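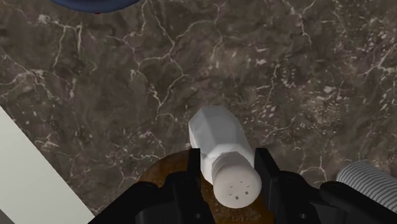
20 December 2022
By Jolene Donnelly

I finally cut back on salt this year, and I promised a few of you I'd report on how it went. Short version: pretty well, apart from the soup.

It started in August, when my doctor looked over my food diary and circled one lunch in red pen. A can of chowder and some crackers (I thought I was being good!) had eaten up most of my day. So I started reading labels in the grocery store, glasses on, blocking the aisle, and wow. Bread! Cottage cheese! The turkey slices I'd been buying for years! The shaker on the table was the least of my troubles, since most of what I was getting came in a package.

The first 14 days were dull. Everything tasted like warm paper and I was crabby about it. Then one night I had a plain baked potato with chives and it tasted like, well, potato, and I went back for a second one.

Things that helped me: lemon on nearly everything, toasted cumin, a splash of vinegar in beans right at the end, and rinsing canned vegetables. Mackenzie Gauthier gave me her onion trick, which is to cook them low and slow until they're almost jam, then stir a spoonful into rice. I make a big batch and freeze it in an ice cube tray.

Soup still beats me. I've tried mushrooms, tomato paste, a parmesan rind (salty, I know, I know) and it's never quite there. If you have a chicken soup that works without much salt, please send it my way and I'll print the best ones next time.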